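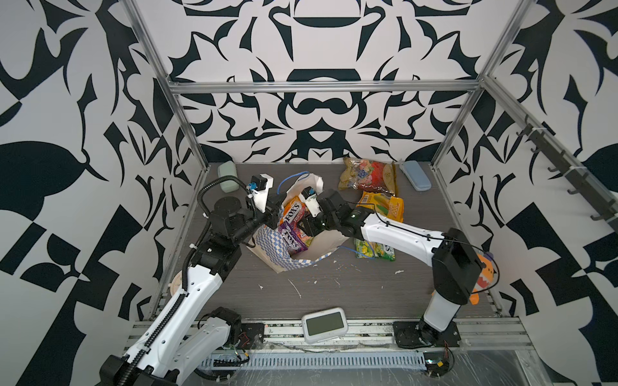

Do you need a tutor at all?

Most students who call us could do without one. We say so on the phone, and it costs us business.

Unmont is a small tutoring school in Pudenville with a second room in Prillton. We teach math and writing to grades six through twelve. We opened because we were tired of the promises other places made – two letter grades in a month, a score jump or your money back. We have read the fine print on a few of those refunds. Good luck collecting.

What we offer is duller. A student comes in for one hour, brings whatever the class is working on, and leaves with a page of notes in their own handwriting. We charge $19 for a group hour and don't sell packages. If a parent wants to stop, they stop.

Last year we taught 159 students. Did they all improve? We doubt it, and we don't trust schools that say theirs did. Grades go up for plenty of reasons, including an easier teacher.

We are also asked about learning styles, brain training and the Gudeta reading method. We looked into Gudeta and found a nice binder and very little proof. We don't use it.

New students start in August, though we take people midyear if there's a seat. The Prillton room is closed during school breaks. Call before you drive over.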